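Speaker notes — "Should we buy the bin picking package?"
Skirside users' meeting, 2020-02-01

Slide 1. Title
Say who I am, say I don't sell anything. Our shop at Skirside had the Brerkel bin picking package on trial and I was the one who had to write it up. Ask for hands: who has had the sales visit already? Wait for the groans.

Slide 2. What is on offer
Acheampong sells Brerkel as an add-on for an arm you already own. You get the gripper, the software, two days of setup and a year of phone support. You supply the robot, the bin and the patience.
Read the line from the brochure out loud: "picks any part from any bin." Pause. Then read the small print under it, which lists the parts and the bins.

Slide 3. What we asked it to do
Bars, lying flat in a metal bin, picked one at a time. A dull job, chosen on purpose. If a package can't do bars I don't care what it does with castings.
Somebody will say bars are too easy. Answer: a bar flat on a floor gives the fingers very little to get under, and one lying close to a wall leaves nowhere to put the other finger. Leave it there, more on slide 5.

Slide 4. Numbers
We ran 371 pick attempts over the trial. 244 came out clean on the first try. Don't round it up for them.
The brochure says 100 out of 100. I asked Acheampong where that came from and was told it was a demo at Fundevside, one part type, bin refilled by hand between picks. Fine for a demo. I would not plan a shift on it.
Retries are not in my figure. The software will try again by itself and often gets there, but each retry costs time and the log counts the whole thing as one success. Check this if you run your own trial — it's a setting, and it was on when we got it.

Slide 5. Where it struggled
Corners first. A big arm needs room for its wrist, and a bin has walls. Most of our misses were at the edges, where the planner gave up or came in at a poor angle.
Second, shiny metal. Light on the bin wall upset the vision on some runs. The advice from support was to change the lighting. We did, it helped a bit. Their quote does not include lighting.
Third, the cables. Look hard at how the bundle runs down the arm and loops around the wrist. Every deep reach bends it, and I want to know what it looks like after a year. Acheampong couldn't tell me. Nobody has had one that long.

Slide 6. What I liked
Be fair here, don't rush it. Setup did take two days as promised. The pendant screens are clear and our night shift learned them without a course. The gripper did not drop a bar once it had a proper hold.

Slide 7. Questions to ask before you sign
Whose parts were used in the demo?
Are retries counted as picks?
Who holds the bin still, and how? We used spring clamps. A real line needs a fixture, and that is your money.
What does year two of support cost? I still don't have this in writing.

Slide 8. Where we ended up
We did not buy. We told them we would look again in June if the next software release deals with the edges — they say it will. I've heard that before from other people.
Leave the last picture up during questions. If time is short, skip slide 6 questions and go straight to costs. 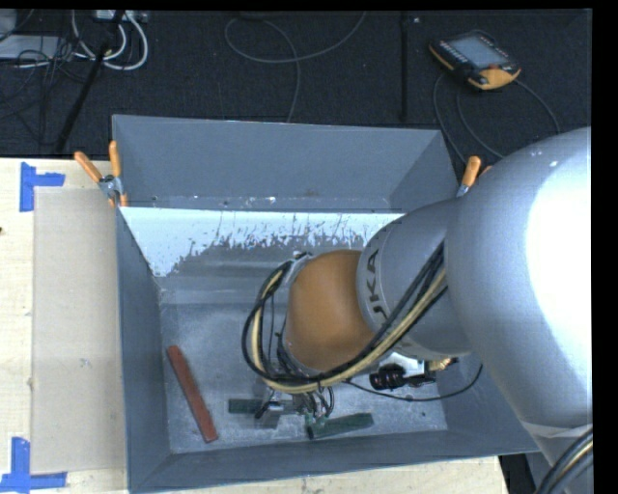 Slide 9. Arm and gripper down in the bin, red and green bars on the floor.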